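Fri 1 March

Rained all day, so the walk didn't happen and I finally sat down with the seed box instead. Oh, the state of it! Half the packets were open and leaking into each other, and there's a layer of something at the bottom that could be lettuce or could be just plain dust. I've swept it into an envelope and I'm going to scatter it by the back fence and see what comes up.

The tomato question first. I swore last September that I would not grow Marchand again, after it sulked the whole summer and then split the minute we got a decent rain. And what did I find? Two unopened packets of Marchand, bought by me, on sale, apparently in a weak moment. So I guess we're growing Marchand! I'll put it in the big pots by the steps where I can keep the water even, and give the good bed to Ninia, which did so well and made that lovely thick sauce (we ate the last jar on Sunday and I could have cried).

Soaked the sweet peas after lunch. I never know if it matters, my mother did it and so I do it, overnight in a cereal bowl with a saucer on top. Peppers are going on the heat mat tomorrow if I can find the plug for it. I looked in the hall closet, the garage and the drawer with all the batteries, and no luck yet.

Then I got into washing out the old seed trays in the kitchen sink, a job I had been putting off since the fall, and the floor got as much of it as the trays did. Went through every old rag in the house and then started on the gray towels with the white stripes, the nubby ones. They do soak up a lot. My back is telling me all about it tonight.

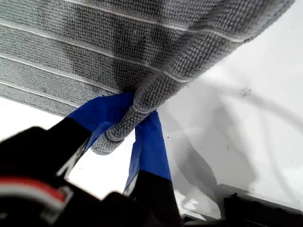

Evening

Soup and toast, feet up, catalog on my knees. Lerkon has a new climbing bean called Nelix that is supposed to be purple right through the flower and the pod, and I want it badly. They want 612 seeds' worth of my money for a packet I'd use a pinch of, or that's how it feels anyway. Page 117, corner folded down. I'll sleep on it.

I also drew up the beds on the back of an electric bill. Onions where the kale was, kale where the beans were, beans up against the shed, and then I ran out of bed and still had all the squash to put somewhere. Every year! The squash may have to go up the bank and take its chances with the deer.

Still raining now, I can hear it in the gutter that needs fixing. The snowdrops by the gate are flat on their faces but the daffodils look like they might open next week if it warms up at all. Must remember to buy potting mix, labels and a new pencil.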